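3.2 Protocol for garment handling on beds

Operators followed the Gilturmont protocol, which sets the rules for recording in lived-in homes. Bedding stays as the household keeps it, and patterned covers are allowed. 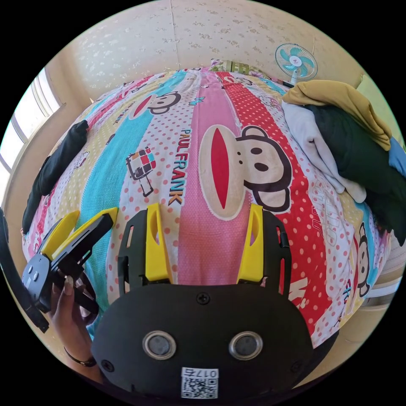
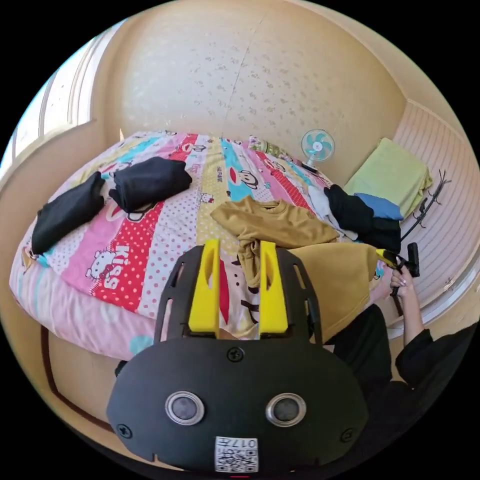

Figure 4. Garments on a striped, printed bed cover, with a hand-held gripper in the foreground of both views.

Both fingers must be open at the start of each episode. An episode runs no longer than 70 seconds and covers a single garment. After 12 episodes the operator stops, wipes the sensor windows and checks the finger mounts for play. Cables are kept out of the walking path. Episodes in which a garment falls to the floor are kept and tagged, as the Fedness guideline requires. A second reviewer checks 5 percent of the tags; in our case this was Bukola Ogundipe.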